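Good Habits for Folding Laundry with a Hand-Held Gripper

5 minute read

If you have spent an afternoon picking up sweaters with a gripper so that a machine can learn the job later, you know how quickly small habits creep in and spoil a run. We rewrote our house rules in December, after going back through 3,664 recorded folds and throwing out far more of them than any of us liked, and I thought I would pass the useful ones along (with a few laundry tips mixed in, as usual!).

Make the bed before you start, but don't fuss over it. A duvet pulled mostly flat is fine, and a few rumples are welcome, as real bedrooms have them. Work with one garment at a time and keep the next one well out of reach.

Come in low and slow, with the fingers open and the pads on either side of the cloth. Pinch the garment and leave the duvet where it is. If you catch both, open up, back away and try again from the start; please don't shake it loose.

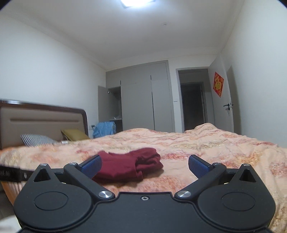
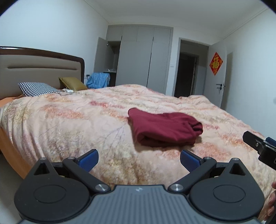
Dark red on a peach duvet: the folded piece is easy to pick out in both views.

That sort of contrast is worth planning for. White shirts on white sheets gave us no end of trouble, and a patterned cover in a different color cured most of it. Keep the ceiling light the same from beginning to end, too, and leave doors as they are once you have begun.

Wipe the pads with a barely damp cloth before each session, and let them dry fully. Lint builds up faster than you would think, especially after towels and anything fleecy. When a fold goes wrong, finish it anyway and mark it as a miss in your log, so whoever sorts the recordings can decide what to do with it.

Stop when your wrist is tired. The sweaters will wait for you.

Related tips
Zindetti drying rack: 2 ways to fit it in a small bathroom
Getting lint off rubber pads and rollers
Labeling drawers the Villca way
Setting up a Cledik floor sweeper around rugs
Dradwood shelf care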